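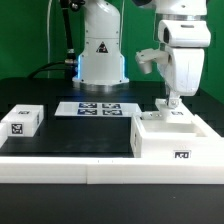

Régis Picard
Bench technician, Cirnby

The tabletop is matte black, which keeps glare off the markers. Allcombe lamps run at 480 lux. The four-marker plate lies flat in the middle.
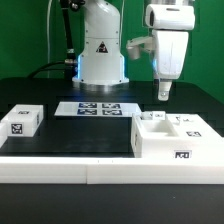
Marker plate, white box and tray

Every printed marker goes on a flat face. I cut mine with a white margin and replace them after up to 52 sessions. Francine Fehr prefers 800 grit on the panel first.

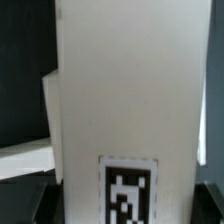
Next: labels for the tray

Paper stock arrives in April.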